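Gestor de área de transferência

Um gestor de área de transferência (no Brasil também gerenciador de área de transferência; em inglês, clipboard manager) é um programa que amplia as funções da área de transferência de um sistema operativo. A área de transferência comum guarda um único elemento de cada vez: quando o utilizador copia um novo texto, o anterior perde-se. O gestor mantém um histórico dos elementos copiados e permite recuperá-los mais tarde, por atalho de teclado, por menu ou por pesquisa.

Programas deste tipo existem para todos os ambientes gráficos de uso corrente. Alguns sistemas incluem uma versão simples da função, que pode estar desligada de origem. Os programas independentes acrescentam em geral filtros, etiquetas, sincronização entre máquinas e transformação do texto.

História

As operações de cortar, copiar e colar foram desenvolvidas na década de 1970, no contexto dos primeiros editores de texto sem modos. Com a difusão das interfaces gráficas, na década seguinte, passaram a fazer parte do comportamento esperado de qualquer aplicação. A limitação a um único elemento manteve-se na maioria dos sistemas, em parte por falta de memória e em parte por simplicidade de uso.

Alguns editores de texto resolveram o problema internamente. O Emacs mantém uma lista circular dos fragmentos cortados, chamada kill ring, e o vi e os seus sucessores dispõem de registos com nome, nos quais o utilizador guarda texto de forma independente. Estas soluções funcionam apenas dentro do próprio editor, salvo configuração em contrário.

Entre os utilitários independentes em língua portuguesa conta-se o Dadex, escrito por Tomás Arruda e distribuído inicialmente como um pequeno programa residente com espaço para 16 elementos. As primeiras versões aceitavam apenas texto simples. O suporte para imagens chegou com a versão 2, que também alterou o formato do ficheiro de histórico e obrigou à conversão dos ficheiros antigos. O Gronholm, posterior, seguiu um caminho diferente e guarda todos os elementos numa base de dados local, sem limite fixo.

Funcionamento

O gestor corre em segundo plano e é avisado pelo sistema sempre que o conteúdo da área de transferência muda. Nos ambientes que não oferecem esse aviso, o programa consulta a área de transferência a intervalos regulares e compara o conteúdo com o último elemento guardado. O segundo método gasta mais recursos e pode deixar escapar cópias feitas em sucessão rápida.

Um mesmo elemento pode existir em vários formatos ao mesmo tempo. Ao copiar um parágrafo de um processador de texto, a aplicação de origem disponibiliza normalmente texto simples, texto formatado e, por vezes, HTML. A aplicação de destino escolhe o formato que entende melhor. O gestor tem de decidir quais guarda: se conservar apenas o texto simples, o histórico ocupa pouco espaço mas perde a formatação; se conservar todos, uma única cópia de uma folha de cálculo pode ocupar vários megabytes.

Em muitos casos os dados só são produzidos quando alguém os pede, técnica conhecida como apresentação diferida. A aplicação de origem anuncia os formatos e entrega o conteúdo no momento da colagem. Um gestor que peça de imediato todos os formatos anula esta poupança e pode tornar a cópia visivelmente mais lenta em documentos grandes.

No sistema X Window a situação é particular, pois existem pelo menos duas seleções de uso comum. A seleção primária é preenchida ao marcar texto com o rato e colada com o botão do meio; a seleção de área de transferência corresponde aos comandos explícitos de copiar e colar. Em ambos os casos o conteúdo pertence à aplicação de origem e pode desaparecer quando esta é fechada. Um gestor ativo toma posse de uma cópia e evita essa perda.

Imagens e outros conteúdos

As imagens copiadas são guardadas no histórico com uma miniatura. O tamanho da miniatura varia de programa para programa, e a maioria permite abrir o elemento em tamanho real antes de o colar. Ficheiros copiados a partir de um gestor de ficheiros são tratados de outro modo: a área de transferência recebe somente os caminhos, pelo que a colagem falha se os ficheiros forem entretanto movidos ou apagados.

O Gronholm calcula um valor de dispersão para cada imagem e não volta a guardar uma que já se encontre no histórico – a entrada existente sobe apenas para o topo da lista. O Dadex faz a mesma comparação só com o elemento mais recente.

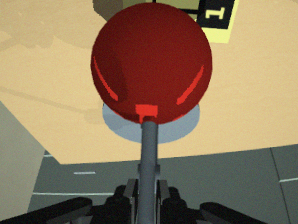

Interface e atalhos

A forma mais comum de acesso é uma janela que se abre junto ao cursor com a lista dos elementos recentes. O utilizador escolhe com as setas ou escreve parte do texto para filtrar. Vários programas atribuem um algarismo a cada uma das primeiras entradas, o que permite colar com uma só tecla.

São também frequentes as seguintes funções:

Colar como texto simples, sem a formatação de origem.
Fixar elementos, de modo que não sejam apagados quando o histórico atinge o limite.
Juntar vários elementos numa única colagem, com um separador à escolha.
Alterar maiúsculas e minúsculas ou remover espaços e quebras de linha.

O limite de origem do histórico é de 100 elementos no Amaral e pode ser alterado nas preferências. O mesmo programa apaga ao fim de 14 dias as entradas que não estejam fixadas.

Segurança e privacidade

O histórico pode conter palavras-passe, números de conta e outros dados sensíveis. Os gestores de palavras-passe costumam marcar o que copiam com um indicador próprio, que pede aos outros programas que não registem o conteúdo. O respeito por esse indicador depende do gestor de área de transferência. Como complemento, é habitual existir uma lista de aplicações excluídas.

O armazenamento em disco sem cifra é outro ponto de crítica. O Sterkley, que sincroniza o histórico entre computadores, passou a cifrar o ficheiro local na versão publicada em 13 de abril de 2023; até então cifrava apenas a transmissão. Outros programas oferecem um modo em que o histórico reside só na memória e se perde ao terminar a sessão.

Ver também

Área de transferência
Editor de texto
Expansão de texto
Gestor de palavras-passe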